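Caring for Stage Clothes and Show Linens at Home

Advice for touring singers, dancers and their households, from the Stinlow Performers' Advice Desk

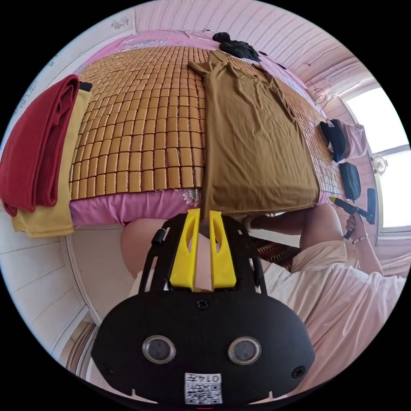
Costumes that come home from a run of shows should be unpacked on the day of arrival, and no later than the following morning. Garments left in a closed bag hold sweat and stage makeup, and both become harder to remove with time. A full-length cape or backdrop cloth needs a long, level surface for inspection. A bed will serve, particularly one covered with a firm mat of small tan tiles, on which a large brown cloth can be laid lengthwise with a single fold. Blankets should be folded and moved to the side before work begins. Check the seams first, then the hem, then any fastenings.

Makeup at the collar
Brush away loose powder with a dry, soft brush. Apply a small amount of dish soap to the mark, leave it for 21 minutes, and rinse from the back of the fabric with cool water. Do not rub. Greasepaint may require a second treatment. Garments labeled for dry cleaning only should be taken to a cleaner with the stain pointed out.

Sequins and beading
Turn the garment inside out and wash by hand in cool water. Do not wring it. Roll it in a clean towel, press gently, and dry it flat, away from direct heat. Secure loose threads before washing. Keep spare beads in a small envelope marked with the name of the costume.

Dance shoes
Remove insoles after each performance. Stuff the toes with plain paper and change the paper the next day. Suede soles should be brushed in one direction only.

Microphone belts and elastic
Wipe with a damp cloth and hang to dry. Elastic that no longer springs back should be replaced before the next rehearsal.

Storage between engagements
Use cotton garment bags. Knitted pieces are to be folded, as hangers will stretch the shoulders. Refold stored items each January along different lines.

Readers may bring small repairs to the Desk on Tuesday afternoons.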